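客厅餐桌选实木还是岩板，吵了半个月没结果，来听听大家的

楼主：半盏灯
家里餐厅不大，放得下一张一米四的桌子。我想要浅色实木，我家那位非要岩板，说好打理。两个人从三月吵到现在，饭都是在茶几上吃的，腰都快断了。
目前看中的是Pluvero家的一张白蜡木桌，导购说是木蜡油的，摸起来确实舒服，那种有点涩的手感我特别喜欢。岩板看的是Tostotia，亮面哑面都有，3000出头，比木头那张便宜一截。
有用过的朋友说说吗？尤其是家里吃火锅多的。

2楼：阿柴不吃辣
吃火锅多还选木蜡油，楼主勇气可嘉。我家就是木蜡油的桌子，用了两年，桌面中间一个大圆印子，就是砂锅烫的，当时垫子没放正，五分钟的事。后来拿砂纸磨了重新上油，颜色还是比旁边浅一块。
不过要我再选一次我还选木头，哈哈，没救了。

3楼：南墙以北
岩板党来了。擦桌子真的爽，酱油、咖喱、红酒，一抹就没。唯一的毛病是冬天胳膊搁上去冰得一激灵，还有碗放重了那个声音，哐一下，楼下都能听见（夸张了，但真的很响）。
另外边角要小心，我家搬家的时候磕掉一小块，没法补，现在那个角永远朝墙。

4楼：半盏灯（楼主）
回复2楼：看得我心里一凉……那漆面的呢？是不是就不怕烫了？
回复3楼：声音这个我没想到，我家有个刚学会自己端碗的小朋友，估计一天哐八百回。

5楼：青团管理处
漆面也怕烫，只是没那么怕，水性漆遇到滚烫的锅底会发白。有的放两天自己能退，有的退不掉，看命。
想省心就老老实实垫东西，别指望哪种漆能救你。

6楼：木头脑袋
做了几年家具，插一句。木蜡油不是不能用，是很多人买回去就不管了。刚到手的头几个月要勤快点，薄薄地擦，等它吃进去再擦下一遍，之后半年左右补一次就行。擦的时候一定用不掉毛的布，用完的油布摊开晾干再扔，团成一团是会自燃的，这个真不是吓唬人。
还有，白蜡木纹路粗，咖喱掉进去是很难弄干净的。喜欢浅色又怕脏，可以看看枫木或者榉木，纹理细一些。

7楼：南墙以北
6楼说的这些，我听着就累。买张桌子回来是给我吃饭的，又不是让我伺候它。半年上一次油，一忙起来谁记得住？

8楼：木头脑袋
回复7楼：那你适合岩板，没毛病。可是楼主开头就说了喜欢摸起来的手感，岩板给不了这个。各买各的呗。

9楼：南墙以北
我也没说不让买啊，我是说成本要算进去。油、布、砂纸，再加上一个下午，都是钱。

10楼：小满过后
你俩别吵，我来说个折中的：木桌加桌垫！我用的是Lyimo的那种透明软垫，147一张，按尺寸裁好寄过来的。木纹看得见，油也滴不到。

11楼：阿柴不吃辣
透明软垫我强烈反对！！夏天胳膊粘在上面，撕下来都带响。而且底下会进水汽，揭开一看一片一片的水印，比不垫还难看。花了实木的钱，最后摸了一手塑料，图啥呢。

12楼：小满过后
回复11楼：你买的是不是太薄的那种？我这个厚的还好。水汽倒是真的有，我隔一阵子掀起来晾晾，当锻炼身体了。

13楼：青团管理处
站11楼。整张盖住的那种垫子我用了三个月就扔了，味道也散不干净。现在就几块隔热垫，竹的、硅胶的混着用，端锅之前先喊一嗓子“垫子！”，全家都练出来了。

14楼：半盏灯（楼主）
笑死，我家也得练。
那再问一个，浅色木桌配什么餐具好看？我家碗盘都是纯白的，总怕放上去太寡淡，灰蒙蒙一片没胃口。

15楼：云吞面加底
这题我会！浅木色特别吃花纹，纯白反而浪费了。比如偏蜂蜜米色的木纹，中间放一只花样大胆的盘子，一下就撑住了，别的什么都不用配。贴一张给楼主感受下：
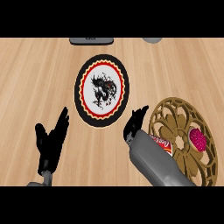 效果图：浅木纹桌面配花盘

盘子花了，桌布餐垫就千万别再花，不然打架。

16楼：半盏灯（楼主）
哇这个好看！我一下子就觉得我家那堆白盘子可以退休了。木头的颜色也正好是我想要的那种，不发黄也不发红。

17楼：南墙以北
效果图当然好看，谁家效果图不好看。实物到家灯光一打，浅木色发黄的多了去了。楼主先把餐厅灯泡换了再说，别用太暖的。

18楼：云吞面加底
回复17楼：灯这个我同意，渲染出来的颜色只能当参考，买之前一定让店家寄块小样，白天晚上各看一遍。花盘子也是，网上看着鲜亮，到手灰扑扑的我也碰到过。Tristus的盘子我买过一套，颜色还算正，就是有点沉，洗的时候手腕酸。

19楼：木头脑袋
小样记得要上过油的，光板和上完油差一个色号都不止。白蜡木不上油很白，一擦油立马深下去，好多人以为发错货了。

20楼：小满过后
花盘子我投反对票，哈哈。天天看会腻的，而且装菜不显菜，番茄炒蛋放上去都找不着蛋在哪。我家买过一批，现在全部拿来放水果了。

21楼：云吞面加底
放水果也挺好啊！炒菜我也用白的，花盘就一两只点缀，没让楼主全换。

22楼：阿柴不吃辣
所以楼主到底买哪个？急死我了，跟追剧一样。

23楼：半盏灯（楼主）
刚跟家里那位谈判完，他松口了，条件是上油归我，火锅垫子归我，烫坏了不许哭。小样已经问店家要了，光板和上过油的各一块，等寄到了再来汇报。
灯泡我晚上先去看看，原来那个确实黄。

24楼：南墙以北
上油归你，我先给你记着，半年后我来挖坟问你擦没擦。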